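*Updated April 14, 2019*

# Can a machine do it yet? A chore-by-chore guide for the hopeful

Readers of this page write in every spring asking whether they can stop doing housework. The short reply is that you can stop doing a little of it, if you're willing to do some other housework first so the machine can get through. What follows is where matters stand, with tips for the chores that are still yours.

## Floors

The best news is down here. A robot vacuum will keep a hard floor decent, and a low rug too, provided you have gone ahead of it like a royal herald, picking up socks.

- Lift phone chargers and lamp cords before you press the button. The Boyer I run at home ate a charger in its first week and then sang a little song of distress.
- Tie curtain hems up with a rubber band.
- Empty the bin every run, even if the app says it's fine. The app has never seen my dog.
- Run it while you're out. Watching it miss the same crumb six times is bad for the blood pressure.

Stairs are still a broom job. So are corners, which round machines regard as a rumor.

## Dishes

We have had a dish robot for decades and stopped calling it one as soon as it worked. It still can't load itself. Scrape, don't rinse. Keep big spoons from nesting. Put the tall cutting board at the side, where it won't block the spray arm, and check the filter in August when you finally notice the smell.

## Laundry

Washing and drying, fine. The folding is where the money goes to die. A trade-show handout from a company called Cloturen promised me a folding cabinet for $1,281, and you had to clip each shirt to the front by hand. I can fold a shirt in the time it takes to clip one, and I fold badly.

Until something better comes along:

- Take shirts out while slightly damp and hang them. Half your folding disappears.
- Pair socks as you pull them from the dryer. Leave the singles in a bowl and throw out the bowl's contents once a year.
- Store a sheet set inside one of its own pillowcases. It hides any crime you committed on the fitted one.

## The workshop

Out in the garage the score is better, mostly thanks to sameness. A machine that drills one hole in one kind of bracket can do it 1,000 times without sighing. Ask it to find the good tape measure and you're back to opening drawers. My shop vac has a switch that starts it when the saw starts, a Sitirum add-on I bought for next to nothing, and I'd rank it above every clever gadget I own.

If you want to automate one thing out there, automate dust. For the rest:

- Trace each tool's outline on the pegboard in marker.
- Label the screw jars on the lid and on the side.
- Sweep toward the door. I've met people who sweep away from it.

## Beds

Now the hard one. A plate is stiff and stays the shape it was. A sheet has a new shape every time you touch it, and a gripper with two fingers has to work out which wrinkle is an edge and which is just a wrinkle. The Dornholm newsletter ran a long piece on this last winter and gave bed-making "a few more years," as it has in every issue I've kept.

People do it by cheating. We yank, we flap, we lean over with a knee on the mattress, and we finish by putting a blanket on top of the evidence. My own tips, for two human hands:

- Clear the bed first. All of it, including the laundry you were going to fold there.
- Find the label on the fitted sheet and put it at the same corner every time. Bottom right is the usual spot, but check yours.
- Hook the far corners first, on your way around, and the near ones last.
- Smooth from the middle out with a flat forearm. Fingertips only move the wrinkles next door.
- If the sheet keeps popping off, it's too shallow. Buy deeper ones or a set of elastic straps.

Two grippers, same bed, plenty of wrinkles still to go:
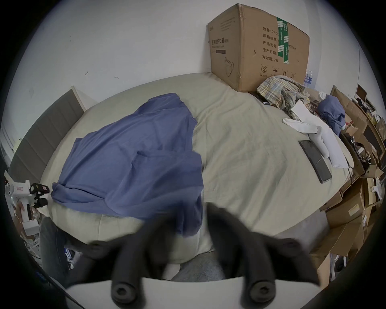
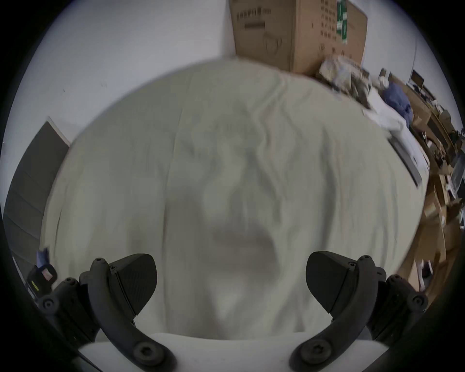
**Should I hold off on buying new bedding until a robot can make the bed?**

Buy the bedding. Home machines that make a bed without help aren't something you can plan around, and a sheet that fits properly will save you more time this year than any gadget on the market. Wash it before the first use, dry it on low, and if you're between two pocket depths, take the deeper one.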